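Section 4: Belt Tensioning and Tracking

Mavano MB Series Inclined Belt Conveyor

This section covers first tensioning, tracking and the run-in check after the frame has been leveled and anchored (Section 3). Repeat the procedure whenever a belt is replaced, a pulley is removed or the incline angle is changed.

CAUTION: Lock out and tag the main disconnect before removing any guard. The tail section stores tension even when the drive is off. Release both take-up screws before placing hands between the belt and the pulley.

4.1 Before you start

Tools needed: 24 mm open-end wrench, steel rule, chalk or paint marker, straightedge, belt tension gauge.

Check that the belt is the correct type for the material carried. Belts supplied by Cistell carry a direction arrow on the underside at the splice. Belts supplied by Masier have no arrow and may be run either way.

Note: Let a new belt rest in the room where it will be used for at least 4 hours before fitting. A belt taken straight from cold storage will read high on the gauge and then slacken.

4.2 Setting the initial tension

1. Remove the tail guard (four bolts) and the lower return guard.
2. Back off the lock nuts on both take-up screws.
3. Measure from the rear face of each bearing block to the end of the slide. The two readings must agree within 1 mm. Correct the longer side first.
4. Make two chalk marks on the top face of the belt, 1,000 mm apart, near the middle of the conveyor.
5. Turn each take-up screw one half turn at a time, left then right, until the marks are 1,004 mm apart.
6. Measure the bearing blocks again. If the difference is now more than 1 mm, slacken both sides and return to step 3.
7. Tighten the lock nuts to 40 N·m.

CAUTION: Do not tension the belt to cure slip on a loaded start. Check the lagging on the drive pulley first. A belt stretched past 0.6 percent will damage the head shaft bearings, and this damage is not covered by the warranty.

4.3 Tracking the belt

Tracking is done with the belt empty, then checked under load. Make all adjustments at the tail pulley. The head pulley is set square at the factory and should not be moved unless the drive has been rebuilt.

1. Refit all guards. The adjusting screws can be reached through the slots in the side plates.
2. Remove the lockout and start the conveyor at the lowest speed setting.
3. Watch the belt at the tail pulley for 20 full turns of the belt.
4. If the belt moves toward one side, tighten the take-up screw on that side by one quarter turn.
5. Wait for the belt to settle before making another adjustment. On the long frames this can take several minutes.
6. When the belt stays within 5 mm of center, raise the speed to the working setting and repeat steps 3 to 5.
7. Stop the conveyor, lock out and check the lock nuts.

Note: If more than two full turns are needed on one side, the frame is out of square. Stop and repeat the diagonal check in Section 3. 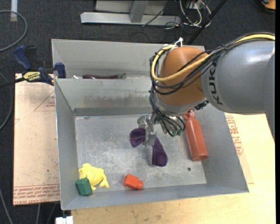

Tharushi Gazi: On our inclined unit the belt tracked well when empty and moved 15 mm to the left as soon as material was on it. The tail pulley was fine. The feed chute was dropping everything on one side of the belt, and once we moved the chute over, the belt came back to center without touching the screws.

Off-center loading of this kind is the usual cause when a belt tracks correctly empty and drifts under load. Check the chute position before making any change at the tail pulley. The centerline of the chute outlet must be within 10 mm of the centerline of the belt, and the skirt boards must be parallel to the frame.

4.4 Scraper adjustment

The head scraper is fitted with a Moser spring arm as standard. Set it after tracking is complete.

1. Lock out the conveyor.
2. Loosen the arm clamp and let the blade rest on the belt under its own weight.
3. Rotate the arm until the pointer reads 2 on the scale, then tighten the clamp.
4. Check with a straightedge that the blade touches across its full width.

Do not set the pointer above 3. Higher settings wear the blade and lift the splice.

4.5 Run-in check

Run the conveyor under normal load for 40 hours, then lock out and repeat the following:

Chalk mark distance (Section 4.2, step 5)
Bearing block readings, left and right
Lock nut torque
Scraper pointer setting
Condition of the splice, both edges

Enter the readings on the record sheet inside the control cabinet door. A new belt will normally need one further half turn on each side at this point. If it needs more than two, contact the service department and quote the serial number on the drive plate.

Grease the tail bearings after the run-in check. See Section 5 for grease type and quantity.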